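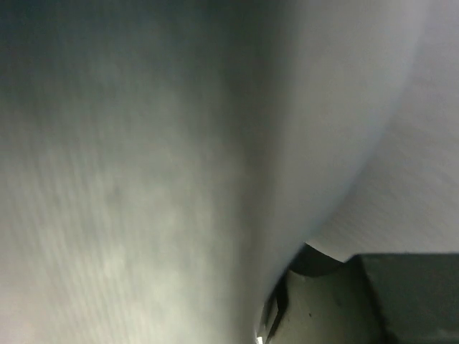
Figure 3. Pale, softly curved surface with fine vertical striations, shading from slate gray to a milky white-gray.

3.2 What people mean by "gray"

I came to color words by way of house paint, and I still think paint is the best place to start. When I moved to Illenville I spent a whole October arguing with my neighbor over whether my porch was gray or white (he said blue!), and that argument more or less became this study. We ended up with 2,281 written answers from two towns, Illenville and Gallerville, and I read every one of them myself, mostly at the kitchen table.

A surface like the one in Figure 3 shows the trouble nicely. Its tone is uneven, so one word for the whole thing has to skip over a lot. My answer writers had the same problem with their walls and coats, and they got around it with add-ons: "dishwater," "dove," "old snow." I sorted these into 11 groups, following Weidemann's scheme, though I folded two of his groups together where I couldn't tell them apart.

Helmut Weidemann would call "old snow" a texture word. Leopold Stöckli, who checked my sorting, wanted it under brightness, and we went back and forth on that one for weeks. I left it with texture, and his version of the count is in the appendix.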